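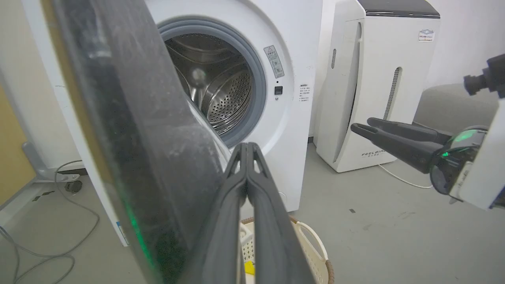
Rinsing wool by machine or by hand before felting

Forum: Fibre and Fleece > Washing and Scouring

marlpit_jo
2018-01-20

I've bought a raw fleece for the first time, a Shetland cross from a smallholding near us, and I need some advice before I ruin it. I've read the pinned post and it says soak, drain, soak, drain, with the water as hot as my hands can stand in gloves. Fine. What it doesn't say is how to get the water out afterwards. My back is bad and I can't wring out heavy wet wool over a bath.

Can I put it in the washing machine on spin only? It's a front loader. The book that came with it has a wool programme but I assume that's for jumpers.

The fleece weighs more than I expected and it's very greasy at the shoulders. I want to use half of it for wet felting slippers and spin the rest.

tuppence
Yes, spin only. I've done it for years. Put small amounts in a net bag, a pillowcase tied with string will do, and balance it with a second bag. No water going in at all, that's the bit to check. Some front loaders will do a short rinse before the spin whether you ask for it or not, and a cold rinse on hot wool is how you end up with a doormat.

Old Rudd
I wouldn't. Not a raw fleece. The grease goes down the drain with the water, cools in the pipe and stays there. I had to take the waste pipe off mine and what came out looked like candle. Lay it on a rack in the garden, turn it over after lunch, done. People have been washing fleeces a lot longer than they've had spin cycles.

tuppence
She'd be spinning it after the scour, Rudd, not before. Most of the grease has gone by then. And it's January. Nothing dries in my garden in January.

Old Rudd
Most isn't all.

zofia_w
Old Rudd is right about the pipe but I think for a different reason. If the scour water has cooled too much before you lift the wool out, the grease settles back on the fibre, and then it goes wherever the wool goes. Keep the scour hot and lift it out promptly and there is very little left. I have a front loader and I clean the filter after each fleece. I find vegetable matter and second cuts, never grease.

What matters more for Jo is that half is for felting. You don't want it starting to felt before you have laid it out. Low spin speed, please. The lowest it has.

marlpit_jo
Thank you all. The lowest on mine is 400 I think. Is it the speed that felts it or the water?

zofia_w
Felting wants moisture, heat, soap and movement together. In a spin the wool is pressed against the drum and doesn't rub much once it's up to speed. The trouble is at the start, when a front loader tumbles the load to and fro to spread it out. Mine can do that for several minutes if it isn't happy with the balance. A top loader just goes round.

hedgebottom
Which is why I bought a separate spin dryer, second hand. Mine's a Kavau, older than my daughter. It's an upright tub with a spout at the bottom and you put a washing-up bowl under it. No tumbling. It walks across the floor if you load it badly but you can lean on it. They come up at house clearances.

Old Rudd
Leaning on a spin dryer is not advice I'd give someone with a bad back.

hedgebottom
Fair.

L. Haslam
I'm Lorraine Haslam, some of you will know me from the March fleece day. I'll put in what we do there. We get through a lot of fleece and we used to argue over this every year.

We scour in net bags in old baby baths, two hot soaks with detergent and two hot rinses, all as near the same temperature as we can manage. Then the bags go into a spin dryer for one minute. One minute is plenty. We had a helper who liked to give it five and the locks came out with creases set in them, which is a nuisance if you want to comb.

For anyone who only has a front loader: run it empty on spin first and watch it through. If water comes in, don't use that programme. Look for one marked "drain and spin" or similar. And rinse the drum afterwards with a hot empty wash, or your shirts will smell of sheep.

One more point on detergent. We changed to Clidine two years ago because it rinses out faster. Before that we used washing-up liquid and that worked as well, only with more rinsing. Please don't use anything with enzymes in it. I know this has been disputed on here.

tuppence
It has, and I'm going to dispute it again. I used ordinary bio powder on a Romney fleece when I was starting out and the jumper is still going. A short soak isn't going to eat your wool.

zofia_w
A short soak perhaps not. But Jo is a beginner and may leave it in while she answers the telephone. Enzymes that break down protein stains will work on wool given time, wool being protein. Why take the chance when washing-up liquid is in every kitchen?

tuppence
I'll give you the telephone.

marlpit_jo
This is very useful. I tried a handful last night, just the britch end in case it went wrong. Two soaks, two rinses, all hot, washing-up liquid. I ran the machine empty and it did let water in on the first spin setting, so I'm glad I looked. The other setting was dry. I put the wool in a pillowcase with a towel in a second one to balance it and stood over it.

It tumbled for a bit and then spun. Came out damp, not dripping, and I could pull the locks apart. The tips had stuck together slightly. Is that felting, or just dirt still in them?

zofia_w
Open one of the tips with your fingers. If it teases apart and dust falls out, it was dirt. If it stays in a hard little point and breaks when you pull, the tip is either felted or weathered. On a Shetland cross I would guess weathered. You can snip those off.

marlpit_jo
Dust. Lots of it.

Old Rudd
Then it wants another soak. And check your filter.

hedgebottom
For the slippers, do you have a pattern? Cut the template a good third bigger than your foot, Shetland pulls in hard. I can scan mine if you want it.

marlpit_jo
Yes please. Size six feet. I'll do another soak on the test handful before I start on the rest, and I'll check the filter, Rudd.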